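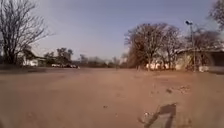 What the outdoor robot is going to cost us

So I finally sat down with a cup of tea and did the sums for the Stidar, our little wheeled rover, and it's a longer list than I'd hoped! Bare dirt like the lot here at Flondalton is lovely for driving (no curbs, no painted lines, loads of space before you get anywhere near the parked cars) but it means dust, and I reckon dust is where the money will go.

Filters first. Gresance sells them in packs of 16 at $109, and I've pencilled in 7 packs for the year. Then a second battery, a sealed cover for the wheel motors, and a decent case for the laptop. The Fontes quote for all the rest came to $1903, with freight on top, grr.

I'd love a better camera too, as everything over by the far trees goes soft and hazy, but that can wait until September. If you've found a cheaper motor cover that fits a mid-sized rover, please tell me in the comments. I'm ordering the filters tonight either way.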